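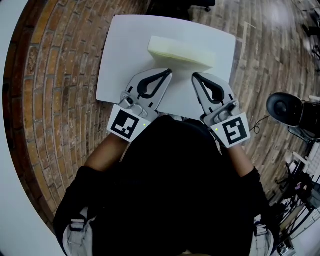

3.2 対象物と初期配置

本節では、卓面清掃課題で用いた対象物、その初期配置、および拭き取り軌跡の記述方法について述べる。先行する3.1節で定義した区画化の手順を前提とするため、記号は同節に従う。

対象面には、角を丸めた略矩形の白色天板をもつ卓(Zallwood製)を採用した。白色の面を選んだのは、着色した模擬汚れとのコントラストを確保し、拭き残しの面積を目視と画像処理の双方で判定するためである。予備検討では木目調の天板も試したが、木目の暗い筋と薄く延びた汚れとの区別が判定者間で一致せず、本実験からは除外した。

清掃具には、淡いクリーム色の直方体形の扁平なスポンジ(Pudar製)を用いた。試行開始時におけるスポンジと卓の位置関係の一例を図3に示す。スポンジは天板の中央付近、作業者から見てやや奥寄りに置かれている。以下ではこの配置を「中央配置」と呼ぶ。中央配置のほかに、手前側の縁に寄せて置く「手前配置」を設け、初期配置の条件は2水準とした。いずれの条件でも、スポンジの置き位置は試行ごとに厳密には固定していない。日常の清掃では道具が毎回同じ場所に置かれることはまれであり、位置のばらつきを残したまま軌跡を比較できることが本手法の要件に含まれるからである。

初期配置を独立の条件として扱う理由は、最初の一拭きの方向にある。Kaczmarczykの分類では、卓面の拭き取りは「縁取り型」と「往復型」に大別される。前者は外周を先に拭いてから内側に進み、後者は一方の端から平行な往復を重ねる。同分類は道具をすでに手にした状態から記述を始めており、道具を取り上げる位置が型の選択に及ぼす影響は扱われていない。中央配置では、取り上げた位置から外周までの距離がどの方向にもある程度残る。手前配置では近い縁がただちに拭き取りの起点となりうる。この差が型の選択に現れるかどうかを、5.1節で検討する。

3.3 模擬汚れの塗布

模擬汚れには、食品用着色料を加えたでんぷん糊(Lostel製の調製粉末を使用)を用いた。粉末は使用当日に水で溶き、撹拌後しばらく静置して気泡を抜いた。気泡が残った糊は乾燥後に斑点状の模様をつくり、拭き残しの輪郭抽出を妨げる。

塗布には型紙を使用した。型紙の開口は天板の中央部、直線状の縁に沿う部分、角の丸みに沿う部分の三か所に対応する。塗布量は型紙の厚みで規定し、開口からあふれた糊はへらで除いた。塗布後に型紙を鉛直に引き上げ、汚れの輪郭が崩れた場合は面全体を洗浄してやり直した。

角の丸みに沿う部分を独立に設けたのは、この領域で拭き残しが集中することが予備検討で認められたためである。直方体形のスポンジを天板の辺に平行に当てたまま直線的に動かすと、角の手前で進行方向を変えることになり、丸みの外縁に細い三日月状の領域が残りやすい。同じ大きさの汚れであっても、中央部と角部では必要な動作が異なる。面積あたりの除去率だけで両者を比較すると、この差が平均に埋もれる。

塗布した汚れは、半乾燥と乾燥の2条件に分けた。半乾燥条件では表面の光沢が失われた時点で試行を開始し、乾燥条件では指触で糊が移らなくなるまで放置した。室内の湿度によって放置時間が変わるため、時間ではなく表面状態を開始の基準とした。この判断は全試行を通じてYanling Fengが行い、判定者の違いによる変動を避けた。

3.4 スポンジの含水状態の管理

スポンジの含水量は、拭き取りの結果に最も強く影響する因子の一つである。含水が少なければ乾燥した糊を軟化させることができず、多すぎれば溶けた糊が面上に薄く広がり、乾いた後に膜として残る。後者の膜は白色の天板上で特に見落とされやすいため、斜め方向から照明を当てて確認した。

含水状態は次の手順で整えた。スポンジを水中で数回圧縮して内部の空気を追い出し、平板に挟んで一定の荷重で絞る。絞った後に質量を測定し、あらかじめ定めた範囲に入らないものは再度浸漬からやり直した。手で絞る方法は、力の入れ方により端部に水が偏るため採用しなかった。端部に偏った水は拭き始めの段階で放出され、最初の数ストロークに限って除去率が高く見える。

使用に伴う劣化にも注意を要する。扁平なスポンジでは、厚み方向の復元が失われると、見かけの接触面積が変わらなくとも面圧の分布が変化する。使用後のスポンジは洗浄して自然乾燥させ、厚みを測定した。初期値からの減少が基準を超えたものは以後の試行に用いず、同一品の新しい個体に交換した。個体ごとの使用回数は記録に残し、5.3節の補正に用いる。

3.5 ストロークの切り出し

拭き取り動作は、スポンジが面に接触したまま進む区間を単位として分割した。この区間をストロークと呼ぶ。ストロークの境界は、(a) 面からの離脱、(b) 進行方向の反転、(c) 一定時間以上の停止、のいずれかで定める。角の丸みに沿った連続的な方向転換は反転に含めず、同一のストロークとして扱う。ここで反転とみなす角度の閾値を小さく取りすぎると、丸みに沿う動作が細切れになり、縁取り型の外周動作が往復型と区別できなくなる。

収集した記録から切り出したストロークは、合計3,627本である。このうち、スポンジの取り上げに伴う引きずり、汚れの存在しない領域での試し拭き、スポンジの裏返しに伴う短い接触は、拭き取りを目的としない接触として別の標識を付けた。これらを削除せずに残したのは、裏返しの時期が汚れの再付着と関係する可能性があるためである。片面のみで拭き続けた場合、保持された糊が後半のストロークで面に戻ることがある。裏返しの直前と直後で除去率を比較すれば、再付着の程度を間接的に見積もることができる。

境界の標識付けはKaiwen Fanが全体に対して行い、Yanling Fengが無作為に抽出した2,000本について独立に確認した。不一致の多くは(c)の停止に関するものであった。特に、乾燥した汚れの上でスポンジを押し当てたまま待つ動作は、停止とみるか、軟化を目的とする拭き取りの一部とみるかで解釈が分かれた。協議の結果、押し当てが汚れの区画内で行われ、かつ同じ区画内で次の移動が始まる場合には境界を設けないこととした。区画の外で静止した場合は、従来どおり境界とする。

3.6 拭き残しの評価

拭き残しは、中央部、直線縁部、角部の三区画それぞれについて算出した。塗布直後の汚れの面積を基準とし、試行終了後に残った着色領域の面積をこれで除した値を残存率とする。塗布直後の面積は区画ごとに実測し、型紙の開口面積では代用しない。糊のにじみにより、両者は必ずしも一致しないためである。

残存率のほかに、移動した汚れの面積を別に求めた。これは、塗布時には汚れのなかった位置に試行終了後に検出された着色領域である。残存率が低くても移動面積が大きい試行では、汚れは除去されたというより面全体に薄く配分されたと解釈すべきである。半乾燥条件ではこの傾向が強く、残存率のみによる順位付けは適切でない。5章の表では両者を併記し、単一の指標への統合は行わない。

天板の外周から側面に落ちた糊は、面積の算出に含めていない。縁を越えてスポンジを抜く動作では、汚れの一部が側面に移る。その量は質量差から推定できるが、含水に由来する水分の変動と分離することが難しく、信頼できる値が得られなかった。したがって、縁を越えるストロークを多用する縁取り型では、残存率が実際の清掃状態よりも良好に評価されている可能性がある。側面の状態は試行ごとに付着の有無のみを記録し、型別の集計を付録Bに示す。

試行間の洗浄は、温水による拭き上げ、乾拭き、斜光による確認の順に行った。洗浄用の布は実験用のスポンジと区別して保管した。角部に膜が認められた場合には、その面での次の試行を延期し、同じ洗浄手順を膜が認められなくなるまで繰り返した。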